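Bin picking at the Hinov open day

I got to the Hinov open day shortly after the doors opened on 3rd July, which left me most of the morning with the picking cell before the larger groups came through.

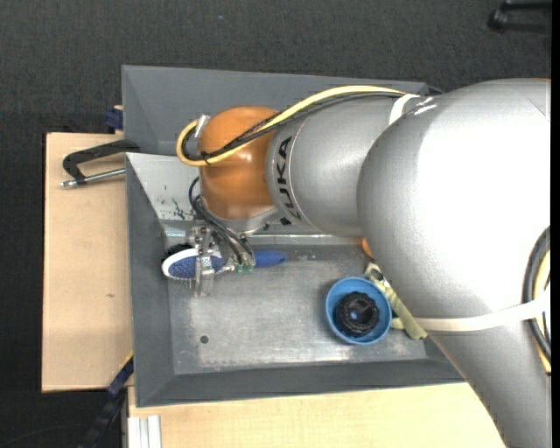

I had gone mainly for the talk on cell safety, and that was fine, but the picking demonstration took up most of my notes. Hinov integrates handling systems for smaller firms, and the cell in the back hall is where they try out mixed-item picking before quoting for it. Jolien Wouters ran the session. She gave a short introduction and then let the cell run while people asked questions, an arrangement I prefer to slides.

The arm is a KUKA, and a fairly large one for household objects. I asked about that. The answer was that it was already on site from an earlier job, and payload was never going to be the limit. Reach and stiffness are both generous. The drawback is bulk: with a container that has sloping sides, the wrist has to come in at an angle for anything near a wall, and the planner throws away a good share of candidate grasps on collision grounds before it even scores them.

The items are deliberately awkward. A brush with a solid handle is easy enough along the handle, less so at the head. A round bowl is worse, particularly with something sitting in it, as the software has to decide whether it is looking at one object or two. A cloth or strap has no fixed shape at all, so the model cannot match it to anything and falls back on picking a fold. Jolien said they swap the contents regularly so that nobody tunes the system to one set of things.

The gripper uses narrow fingers. Hendrik Aerts, who did the mechanical side, told me they started with wider ones in March and gave them up after a few weeks. Wide fingers hold better once they have the item but foul on the neighbours on the way down. Narrow ones get in, and then tend to let a heavy item rotate. He had a box of earlier sets on a side bench and was happy to let people handle them.

Cable dressing is done over the outside of the arm with straps and ties. I have had trouble with this on our own cell at Vermeulen, where a loop that looked generous at the home position went tight at full wrist rotation and pulled a connector. Hendrik's method is to run the wrist through its whole permitted range at low speed, mark the tightest point, and then restrict the joint in software short of it. We did it the other way about.

On numbers: the run I watched was 20 attempts. Jolien's log gave a success rate of 87 per cent over the last 200, with a time per pick of up to 6 seconds, excluding retries. I asked what counted as a success. An item has to be lifted clear and released at the target position. If two come up together it is logged as a failure, even when both arrive. That is stricter than the definition Istedix used in the demonstration I went to last year, so the two figures should not be compared.

Calibration got less time than I would have liked. They redo it whenever the container is moved, and check it against a fixed point each morning. Tarık Keskin asked about drift with temperature and was told they had not measured it. I would want that before putting such a cell in an unheated building.

I missed the conveyor session because of the queue for coffee. Anouk Verhoeven went, and has promised me her notes. If they cover the tracking delay I will add them underneath this post.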